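Nakine: a README for people who like plain full-size keyboards

Print this page | E-mail this page
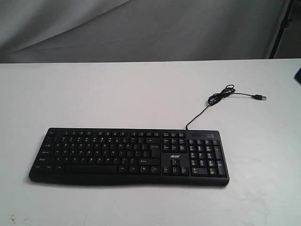

## What Nakine is

Nakine is a small set of notes and layout files for ordinary black office keyboards, the wired full-size kind with a number pad and a palm rest built into the front. I love these things. They sit on desks for years doing their job and hardly anyone writes down how they are laid out, so the Nodora project started doing it, and Nakine is the part that deals with the big ones!

There are 44 keyboards in this release and 1,459 labeled legends. All of them were gathered in the Brirkstead reading room and the shared office next to it, between the start of the year and April.

## What is in the folder

- `boards.csv` has one row per keyboard: cable or no cable, case color, palm rest, block layout.
- `legends.csv` has one row per printed legend, with the row it sits in and the text exactly as printed.
- `notes/` holds free text. Some of it is long. The entry on Enter keys got away from me a bit, but I had a great time writing it.
- `layouts/` has plain text drawings you can open in any editor (use a fixed-width font or they fall apart).

## How we name the parts

Names follow what a person would say out loud while pointing at the key. Use the same ones if you send corrections.

**Function row.** Esc stands by itself at the left with a small gap after it. Then the function keys in three blocks of four. If a board runs them all together, put `unbroken` in the column.

**Main section.** Everything from Tab, Caps Lock and left Shift across to Backspace, Enter and right Shift. We record Enter as `tall` or `flat`. Tall is my favorite, and I will admit the notes show it.

**Bottom row.** Listed left to right. A typical one goes Ctrl, Windows, Alt, space bar, then four more keys ending in the right Ctrl. The second key after the space bar is the troublemaker, as it may be a function key or a second Windows key. Write `fn_or_win` if you can't read it, and please don't guess from the neighbors.

**Navigation column.** The keys between the main section and the number pad. The top three, level with the function row, get their own group called `nav_top`.

**Palm rest.** `none`, `clip-on` or `built-in`. For built-in ones there is also a field for the front edge: `straight`, `curved` or `mixed`. Mixed edges are such fun to draw, with a bulge on one side that settles into a straight run toward the other corner.

## Legends

Copy the case as printed. A symbol gets a short word in square brackets, such as `[left arrow]` for a Backspace that carries one. If a key has both an arrow and lettering, enter both, arrow first.

A legend too blurred or worn to read is entered as `unclear`. That is a perfectly good entry! You know P sits to the right of O, and so do I, but the column is for what can be read on the key. The space bar is entered as `blank` and still gets a row, so the row counts come out even.

## Versions

Version 3 is the current one. Version 2 used a single column for every kind of palm rest, and files made with it need the `edge` field added by hand before they will load. Sorry about that one, it was worth the trouble.

## Known gaps

- Only QWERTY boards so far. We would be thrilled to get others.
- Number pads are labeled by position, and their second legends (the arrows and Home and End) are missing for part of the set.
- Key sizes are in words, such as wide, tall or small. Nothing has been measured.
- Black cases far outnumber every other color. Brirkstead buys what it buys.

## Using it

Everything here is free to copy and change. The text drawings make very nice desk cards for people learning to type, and Âu, our sister set of compact keyboards, uses the same column names, so the two can be joined on `key_name` without renaming anything. Âu has no navigation column on most rows, so expect empty cells there.

## Sending corrections

Send the row number and what you think it should say. One line is plenty. If you have an old full-size board in a closet somewhere, get it out and fill in a row for it, I would love to add it.

Print | E-mail | Back to top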